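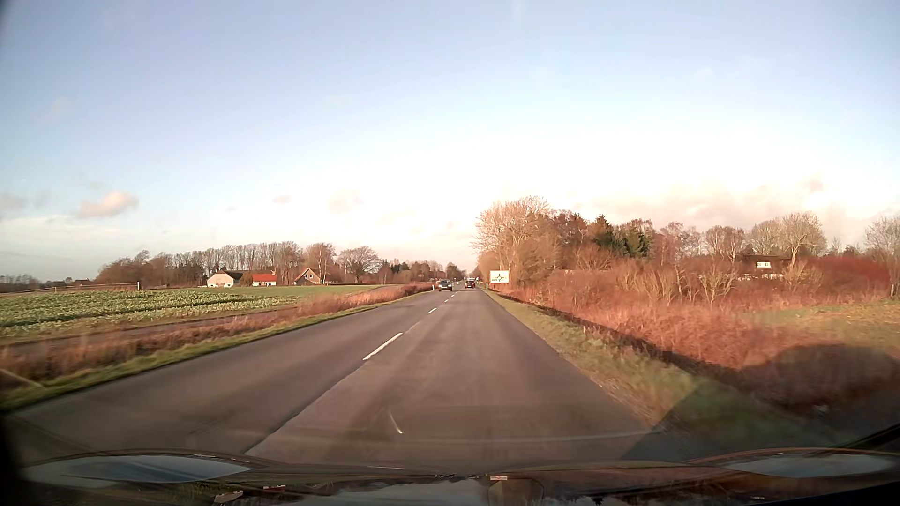

Re: [ngau-builders] Lane following, which road pictures to use?

From: Suryani Sutanto
To: ngau-builders list
Date: 2024-02-23

Hello Bayu, hello all,

Thank you for the long message. I answer only the part about the road pictures, the motor part I leave to Eulalia.

Bayu Saragih wrote:
> My small rover follows the tape on the workshop floor very well,
> almost 70 laps without help. Now I want to train it on real road
> pictures before I build the bigger chassis. Do I need pictures with
> a painted line at both sides? The Kendeck script wants to find
> three lines and stops when it finds only two.

No, you do not need them. Many country roads look like the one I attach: white dashes in the middle, and at the side the asphalt goes directly into the grass. If your script waits for an edge line on such a road, it will wait forever. In my fork I changed it so that the border between asphalt and grass also counts as a side. It is slower, but my rover has the time.

Please look also at the seam in the pavement. It continues below the nearest dash toward the lower left, and it is dark where the paint is bright. My first version took such seams for part of the center line and steered along them. Now I keep only candidates which are brighter than the asphalt on both sides. The big shadow at the lower right is the other difficulty, it has a hard edge on the road and the edge detector likes it very much.

Two practical things:

Mask the hood before training. It is glossy and it reflects the sky, and these reflections gave me false lines. I cut the same strip from the bottom of all pictures.

Start with 400 pictures, not with 1,000. I labeled too many in November and had to do most of them again when I changed the classes.

My mask file is in the Zambridge folder, under "road". Xóchitl, could you please check if the folder is still open for new members? Bayu could not enter.

With kind regards,
Suryani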